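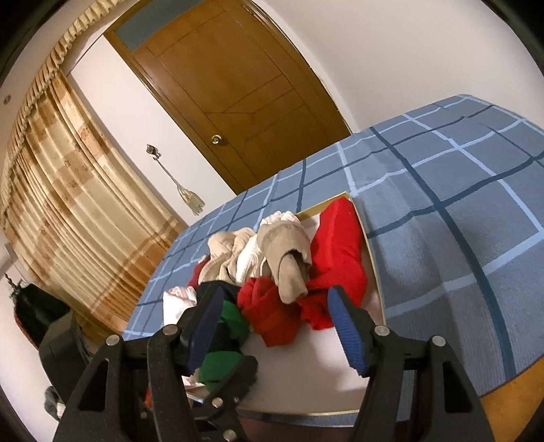 Re: [bosidby-list] Packing light for the May walk

Kristof Kuipers wrote:
> Has anybody on here done the whole Bosidby loop with just a
> small pack? I'm going for the first time and my list keeps
> growing. Also, is the shop in Lam still open, or do I need to
> carry all my food from Jirar?

Hi Kristof, and hi all,

I've done it twice with a small pack and I'd never go back to the big one! The first time I walked the loop I carried so much stuff that I was mailing things home from Lam by the second day (a hardback, a pair of jeans, a full-size towel – what was I thinking).

The shop in Lam is open, but it keeps odd hours and closes for a long lunch. If you get there at noon you'll be sitting on the wall outside with the rest of us. They have bread, cheese, canned fish and very good plums when there are plums. I'd carry one lunch from Jirar and buy the rest as you go.

For clothes I bring one set to walk in and one to sleep in, plus a rain jacket. Socks are where I cheat. I take more than I need and roll them up in pairs, and they go down the sides of the pack where nothing else fits. The stretch before Vaten is boggy even in a dry year, and changing socks on the far side of it is one of the great joys of the whole walk. Put the dry ones near the top or you'll be emptying everything out in the wind like I did.

The map still says 83 miles for the full loop. My feet say more, mostly on account of the detour by the old quarry, where the footbridge is out again. Follow the yellow posts and ignore the sign. The high point is 1,031 feet, so it's no mountain, but it comes late in the day and there's no shade at all.

You can leave the stove at home, by the way. Both hostels have kitchens, and the one in Vaten has a huge kettle that's always on. Do bring earplugs for Vaten!

Does anyone know if the Jirar bus is back on its summer times yet? I looked online and found two different timetables, and they don't agree on the early one.

Happy walking,
Dee

--
To leave this list, send a blank message with "unsubscribe" in the subject line.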